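Omcombe Hand-Held Gripper Comparison Set: Data Card

Version 2, released 9/3/21
Maintained by the Omcombe project

Summary

The Omcombe set contains recordings made with two models of hand-held gripper, the Stendix and the Flosen. It was assembled to help laboratories decide which model to adopt for gathering manipulation demonstrations. The set holds 700 recordings, divided evenly between the models. Each recording covers a single attempt at a single task. Failed attempts are retained and labeled.

Tasks

There are 12 tasks. They include placing a cup on a saucer, closing a drawer, folding a cloth, sorting cutlery and moving a bottle between shelves. The full list, with the starting layout for each task, is given in tasks.txt. Every operator performed every task with both models. The order of the models was alternated between operators.

Contents of each recording

video/ color video from the gripper camera
pose/ estimated position and orientation of the gripper
width/ jaw opening, one value per video image
notes/ operator remarks, where supplied
label.txt task, model, outcome

No recording is longer than 90 seconds. Audio was removed before release. Times are given in seconds from the start of the recording.

Differences between the models

The Stendix closes faster and gave fewer dropped objects on the cutlery and cloth tasks. The Flosen is lighter, and operators reported less strain in the wrist during long sessions. Its jaw opening readings drift slightly over a session and should be corrected with the values in width_offset.txt. Pose estimates for the two models were produced by the same software, Kakakhel, with identical settings. Users should not compare pose error between models on the drawer task, where the starting layout was revised partway through collection.

Known limitations

All recordings were made indoors by right-handed operators. Transparent objects are poorly represented. Seventeen recordings in the first release carried the wrong model label; these have been corrected in Version 2. The folder names have not changed.

Permitted use

The set may be used for research and teaching. Redistribution of altered copies requires written permission from the project. Attempts to identify any person who appears in the recordings are not permitted. Publications should cite the set by name and version number.

Marker placement and visibility

Pose estimates depend on a clear view of the printed marker, and users adding their own recordings should confirm the marker size in the settings file before processing. The marker must be fixed so that it does not shift during handling. A square white card mounted on top of the gripper, with the thick black border of the pattern visible, keeps the marker clear of the operator's hand on the grip. Cards with bent corners should be replaced and the calibration repeated.
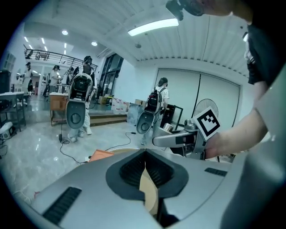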